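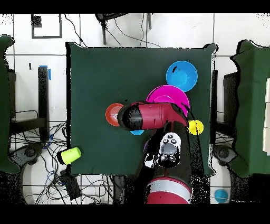
Slide 1. Table 4 from overhead, arm over the bowls and plate.

Speaker notes: what we learned from the Stiltska open day
Talk slot: 15 minutes, questions after

Slide 1 -- Opening
Leave the slide up while people sit down. Say who I am and that I went with Brijesh Rajput and Haruna Sakamoto in June. We were there from 10 a.m. until they closed the doors. Mention that Stiltska does this once a year and that you have to sign up for a table time.
The talk is mostly about table 4, where we spent the longest. It was the dish sorting table. Green cloth, plastic bowls, a plate, a cup, one arm. Point to the orange-red bowl and the magenta plate so the back rows can find them. The gripper is over the space between the two. Point out the lime-green cup on its side at the corner, and say I will come back to it.

Slide 2 -- How the visit ran
Check-in was at the loading door, not the front. Several people went to the wrong one. Put that in the handout if we run our own day.
Deirdre Conneely gave the welcome and the safety talk. Short and clear. She told us where to stand, what the stop button does, and who was allowed to press it (everyone).
Groups moved from table to table every 15 minutes. Fine for the first tables, too short for the dish sorting. We asked to stay and they let us.

Slide 3 -- What the arm is asked to do
Piroska Kerekes ran the table. The task is to pick up each piece and put it with others of its kind: bowls with bowls, cups with cups. Planning software is called Kaimal and was written in house.
Explain that plastic dishes are harder than they look. A bowl has a rim to grab, a flat plate gives you very little. If someone asks why they don't use a suction cup, Piroska's answer was that they have one on another table and it does badly on curved sides.
Go back to slide 1 here. Pieces near each other are the hard part. Look at how close the orange-red bowl is to the gripper housing, and how the forearm covers part of the plate. From straight above, the arm hides some of what it is working on. Piroska said a second view from the side is next on their list.

Slide 4 -- The cup
The lime-green cup is partly over the edge of the table with its open end facing left. Ask the room what they would want the arm to do with it. Wait for two or three answers.
Piroska's rule is that anything hanging over the edge gets left alone and flagged for a person. Haruna thought that was too careful. I agree with the rule, for a public day anyway.

Slide 5 -- Numbers
They gave us the log totals for the spring: 399 picks at this table, and the last 100 were done with the new grip settings. They did not give a success rate and I should not guess one. If pressed, say I have asked for it and have no reply yet.

Slide 6 -- What visitors asked
Mostly price and speed. One man wanted to know if it could load his dishwasher. Piroska said no and moved on.
Brijesh asked about cables. Look at the floor at the lower left of slide 1, the black and blue ones. He would like to see covers on any run near where visitors stand. I think that is fair and it goes in our own checklist.

Slide 7 -- For our own day at Welix
Longer table times. Signs at both doors. One person to talk and another to run the arm -- Piroska was doing both and had to stop talking whenever she reset the pieces.
Sachiko Katayama is drawing up the floor plan. Comments to her by the end of the month. She still needs a yes or no from the Hando group on whether they want a table.

Skip slide 8 if we are past the 15 minutes. It is only the parking map.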